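What goes on the list for May

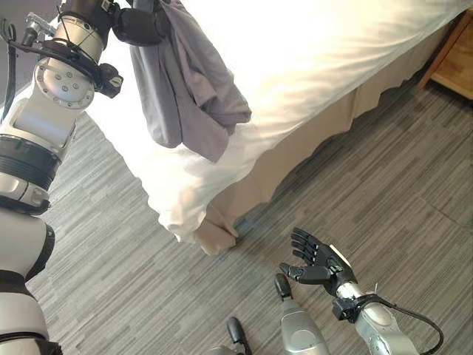

I have until May to put together the equipment budget for the laundry and bed work, and I've been through three versions of it already. The first was mostly one big number for a second robot. I've dropped that. A robot with a gripper on one arm and a five-part hand on the other covers more jobs than two matched grippers would, and the gripper side is fine for holding up a piece of gray fabric over a bed. What I'm short of is everything that goes around it.

Cables are first. They run on the outside of both arms, and I want spares on the shelf before I need them. Drelus quoted 500 for a full set, with a wait of 14 days. Dufour is cheaper but won't split a set, so if one connector goes you buy the lot.

Second is the service plan. Gusley wants 3735 for the year, paid up front. I asked Senga Lindsay what she pays at her place and she said she skipped it the first year and regretted it by the second. I'm putting it in.

Third is bedding and floor. White sheets are hard to expose for, and I'd like a few sets in darker colors. Carpet tiles are easy to swap one at a time, so I've put down 13 spares and left it there.

Tinero sent a brochure for a replacement hand. It looks good, and the price is on request – I never know how to budget for that. For now it sits on its own line with a blank next to it.

Things I still have to find out:

Whether shipping is in the Drelus price
Whether the Gusley plan covers the hand or only the arms
If we can pay Gusley in two parts

I'll post the final sheet when it's signed.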